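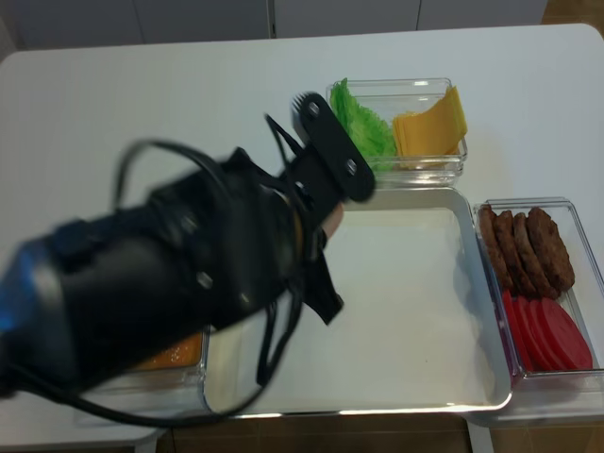

1/ Burger table, how we lay it out

Put a few bits up about this in June and got asked for the full version, so this is a thread. It's for a help-yourself burger table, nothing clever. The recipe for the patties is a separate post.

2/ Lettuce and cheese share one clear box. Lettuce on the left, stood up against the side so the leaves keep their shape. Cheese slices on the right, leaned over and fanned a bit so you can get hold of one without bringing the whole stack with it.

3/ The big white tray goes in the middle and stays empty until people start building. Everything else sits round it. If you fill the tray first you end up making burgers on the bare table, and then you're wiping mustard off it all afternoon.

4/ Patties and tomato go in a box together, patties at the back and tomato at the front. Both in a row, each one leaning on the next. It takes up less room than laying them flat and you can see what's left. 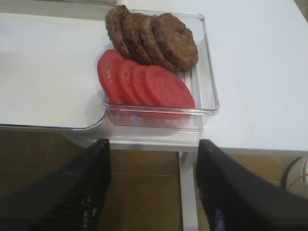

Four patties, four slices of tomato.

5/ For four burgers I use 500 g of mince. I've tried 700 and they were too thick to bite through once the bun was on. Salt just before they go in the pan. Rest them for a few minutes before boxing or the juice runs forward into the tomato.

6/ Tomato: slice it fairly thick and put it on kitchen paper first. Mine were from Grosano, the shop on the corner — dearer than the market but they don't fall apart when you cut them.

7/ Buns get their own box. I don't put them in with anything wet. Sesame ones if Pekeck have them, and they usually sell out early. Cut them before you set the table. People with a burger in one hand will not cut a bun neatly with the other.

8/ Don't stack buns in a deep pile. Stand a half on its edge against the side and let the others lie in front or behind. The tops stay shiny that way and the seeds mostly stay on.
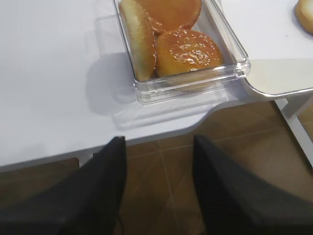 9/ Timings and leftovers

I set out cold things 20 minutes before eating and buns last. Lids back on whatever isn't being used. Cheese goes back in the fridge first if it's a warm day.

10/ Boxes are plain clear ones. I bought a few from Anuvholm and they've been through the dishwasher roughly 60 times. Slight clouding on one of them, no cracks. Sauces next, when I've written them up.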